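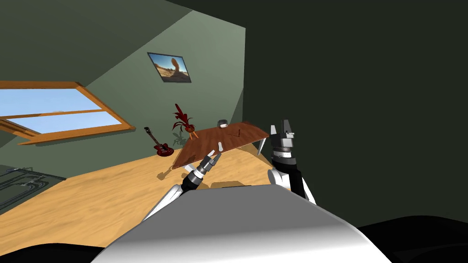 About Waven

Waven converts attics into rooms people can live and work in. We handle the drawings, the permits, the framing, the insulation, the stairs and the finish work, and one crew stays with a house from the first day to the last.

The company began as a roofing business called Kettunen. Roofers spend a lot of time in other people's attics, and customers kept asking whether the space up there could be used for something. In many of those houses it could. The roofing side was sold, the name changed, and attics have been our only work from then on.

How we work

A first visit takes 2 hours. We measure the height at the ridge, check the joists and the chimney, and look at where a staircase could land on the floor below. If the attic won't work as a room, we say so at that visit and there is no charge. Low ridges and truss roofs are the usual causes.

If it will work, you get a written plan with a fixed price. The price covers everything in the plan, including cleanup and the final inspection. Changes after signing are priced in writing before anyone picks up a tool.

Most attics we take on are between 300 and 1,000 square feet. Smaller ones usually become a bedroom or a study. Larger ones can hold a bathroom as well, if the drain can be run without opening too many walls.

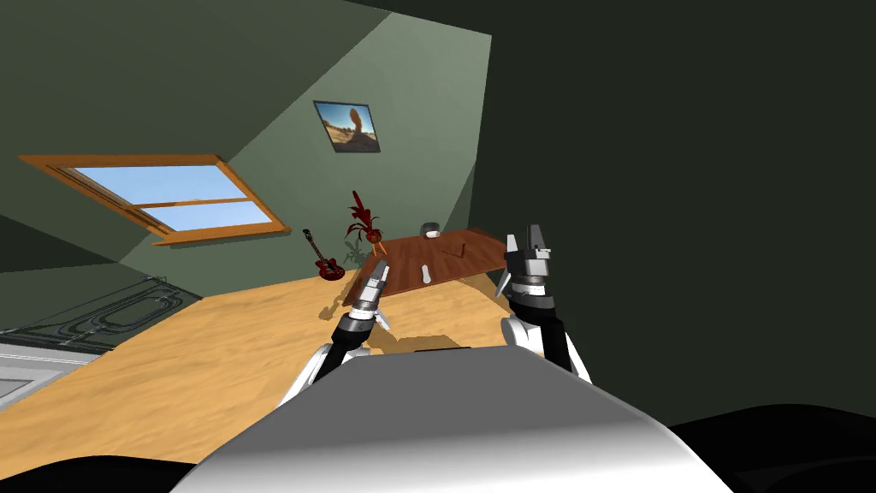 Attic room with a sloped ceiling and a light wooden floor.

Heat and noise

Heat is the most common complaint in finished attics. We leave a vented air gap behind the insulation and put shades on the outside of roof windows where the frame allows it. For noise, we lay a mineral wool layer between the joists and set the subfloor on rubber strips. Footsteps can still be heard downstairs, but far less than on a bare joist floor.

Our shop and partners

Stairs and built-in drawers are made in our own shop on Drirura Road. Roof windows are installed with Tanetti, a family firm we have worked with on more than 100 houses.

The shop is open to visitors by appointment. The schedule for summer work fills up by April, so please call before then if you want to start in the warmer months.

Page last updated 6 Dec 2024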